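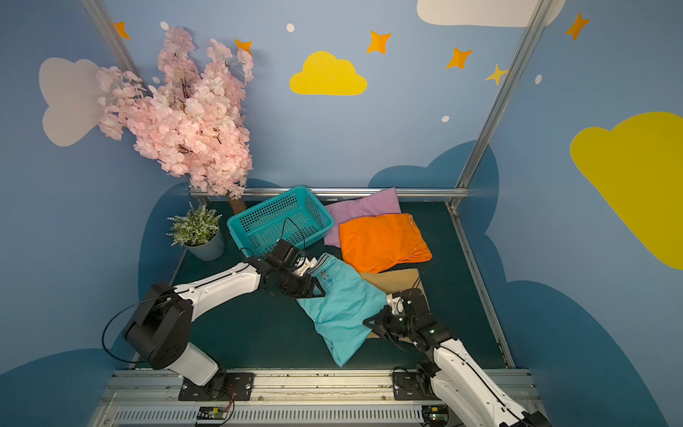 Page 9 of 23

Ticket 2553: Senate floor votes missing from bill pages
Status: resolved 9/5/22
Component: Fonura legislative tracker, vote import
Reported by: Bellberg office

Issue
Amendment votes on the state defense spending bill do not appear on the public bill page. Final passage votes display normally. Over 282 roll calls are affected, all of them recorded after the April recess.

Steps taken
1. Compared the source feed with the database. All roll calls are present in the feed. Amendment votes stop at the import stage.
2. Cleared the page cache on the Bellberg server. No change.
3. Re-ran the import for one amendment by hand. Log returned "parent measure not found."
4. Checked the measure table. The Senate clerk's office now adds a session suffix to amendment numbers. Bill numbers have no suffix, so the match fails.
5. Asked Bremard whether the House feed will change too. Reply: no date set.

Fix
Import rule updated to strip the suffix before matching and store it in a separate field. Full import run again. Vote totals on the bill page now agree with the Senate journal, except for nine voice votes – these carry no member records and were never meant to display.

Open items
Takagi mirror still shows the old pages. Its sync runs overnight.
Email alerts for the affected votes were not sent. Do not resend without approval from the Bellberg office – subscribers would receive every alert at once.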